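Nornard two-arm teaching kit, reviewed: a lot of money to close a bag
Reviewed by Katalin Kun, 4 February 2023
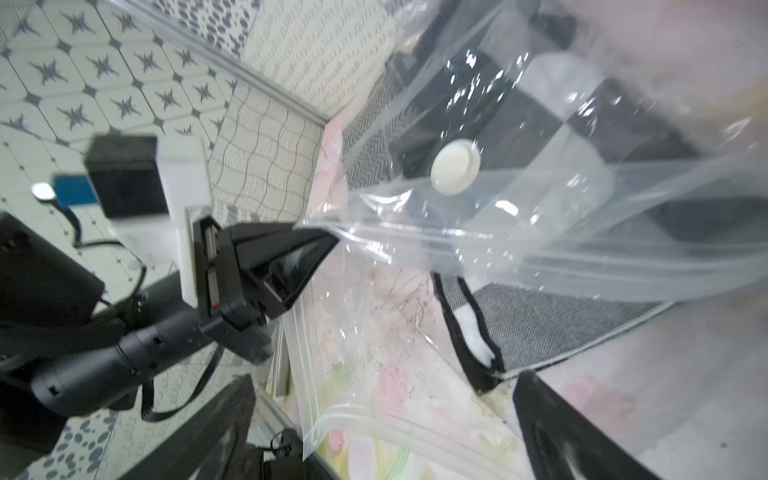 Black gripper on the edge of a vacuum storage bag, with the herringbone and the floral fabric under the film.

The Nornard comes in two large boxes and costs 3892 euros before you add a computer good enough to run it. For that you get a pair of small arms, a pair of matching handles which you move yourself, the wrist cameras, clamps, cables and a year of the maker's software. You hold the handles, the arms copy you, and everything is recorded. Do the same job enough times and the software is supposed to work out how to do it alone. The word on the box is "effortless". My shoulders would like to discuss that.

I gave it a job I dislike, packing bedding and winter things into vacuum bags. It's a mean test, I admit. The film is slippery and shiny, it never lies the same way twice, and the zip strip needs to be found before it can be pinched. But the sales page talks about "everyday household tasks" and shows somebody folding a tea towel, so I felt entitled.

Setting up

The booklet says an hour. It took me most of an afternoon, and I have built this sort of thing before. The clamps are good and don't creep. The cables are too short if your table is deeper than a desk, and the wrist cable has to be looped with care or it tugs when the hand turns right over. One of my handles also needed its zero point set again every time I switched on. Support (a patient man called Gyula Hegyi) told me to hold it level and count to five at start-up, and that did cure it. It isn't in the booklet.

Driving it

Moving the arms by hand is the best part of the kit. There is very little delay, and after a day or so I stopped thinking about which handle did what. What you don't get is any sense of touch. When the fingers close on something stiff, you can see they have closed. When they close on thin plastic, you may have the edge, or two layers, or nothing, and the only way to learn which is to pull. I dragged one bag clean off the pile that way more than once.

The wrist views help less than I'd hoped. Clear film throws back light in bright streaks, and on the small preview window I often couldn't tell a crease from the zip. Turning the lamp to the wall was better. Buying a bigger screen would be better still, and Nornard would be happy to sell you one.

Teaching it

The maker suggests 300 recordings for a "soft goods" task. I made 57 before I lost heart the first time, then came back with my neighbour Yvette Bergeron, who has steadier hands, and we got to the full number over nine evenings. Please read that again before you order. Nine evenings, two adults, one task. Yvette's recordings were smooth and mine were full of second tries, and the software has no simple way to mark which are which. You throw a recording out whole or you keep it whole.

The trained result managed to take hold of the bag's edge in 37 of 100 goes. Sliding along the zip until it was shut was much rarer, and I stopped writing those down. With a stiff fabric box in place of the bag it did far better, which tells you where the kit is comfortable.

Against the others

I had an Anholm on loan last year. It is slower and noisier and its handles feel like toys, but you can cut a bad start off a recording without losing the rest, and I missed that every single evening. The Anholm also costs a good deal less.

Who should buy it

A school or a small lab that wants clean recordings of two hands at work will get them, and the arms themselves seem well made – nothing has come loose so far. If you want your bedding packed, do it yourself. A new version of the software is promised for March, with a trimming tool on the list. I'd wait for that before paying, and I'd want to see it working on something floppier than a tea towel.

Three stars out of five, two of them for the arms.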